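Workshop Tips: Keeping a Small Bench Arm Happy
Posted by Vandana Semwal, July 8, 2021

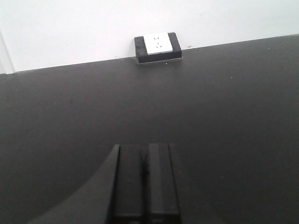
Gripper fingers nearly closed over the dark benchtop, with the outlet box back against the wall.

I love this little arm, and most of what keeps it running sweetly costs next to nothing! A few habits from our bench at Plimstead, in no special order.

Wipe the top first. A dark matte surface shows every crumb and speck, so you can spot grit before it gets into a finger slide. Dry microfiber cloth, always toward you, then a quick pass along the wall where the dust likes to gather.

Power off before you touch the fingers. I mean off at the supply, plug pulled, and the arm resting low so it can't sag onto your knuckles. Then clean the inner faces with a cotton swab and a drop of rubbing alcohol. If yours have rubber pads, use plain water (alcohol dried mine out in one September, lesson learned).

Check the gap. Close the fingers on a strip of printer paper and tug. It should drag evenly from top to bottom. If it slips at the tips and grabs lower down, loosen the finger screws, square the fingers against a steel rule and snug them up a little at a time, switching sides as you go.

Grease lightly! We do the slides every 1,000 cycles, with a dab the size of a grain of rice. Kam-wah Chung taught me to put it on with a toothpick, and I've never gone back to the tube.

Leave slack in the cable. Swing the arm by hand through its whole reach and watch the wire at every joint. I like 6 inches of loose loop at the base, held with hook-and-loop tape. Zip ties bite into the jacket.

Keep the power cord out of the sweep, too. Run it along the wall and tape it down in 3 places.

Re-home after every cleaning. Run it slowly the first time, hand near the stop button, and listen. A dry slide has a squeak you'll soon know by heart.

Next up: Chiamaka Onuoha's trick for freeing a stripped finger screw with a rubber band.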